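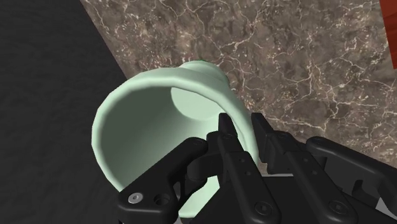
Pale green cup on a brown marbled surface.

Wernent Community Kitchen: progress report for the spring grant period

Dear friends at the Hailu Fund,

It has been a full and mostly happy few months since we last wrote, and we're so glad to have good news to share. Your grant was meant to get the Tuesday-style soup suppers running again at Lullik Hall after the long closure, and they are running! We served 377 meals between the reopening and the end of June, and 73 households have now signed up for the take-home boxes, which is more than we had shelf space for when we began (we have since put up another shelf).

The cooking classes took longer to get going. We had planned on 4 and managed 2, partly on account of the boiler and partly because we asked people to come at 5 p.m., when most of them are still on the bus home. The second class started at 6:30 and the room was noticeably fuller. Bread was the favorite, and we've been asked for dumplings next.

On the spending side, food costs ran a little over what we told you, mainly for oil and rice, and we covered the difference from what we saved on printing. The crockery line is nearly used up. We would like to move what is left of the class budget into the next period, if you are agreeable, and use it for the two sessions we still owe you.

We are also talking with the Kimo Street allotments about taking their extra squash and beans in the fall. They have been generous already, and there was a week when everything we made had zucchini in it.

Receipts and the sign-up totals are attached. Please do come by for supper whenever you are nearby.

With warm thanks,
Wernent Community Kitchen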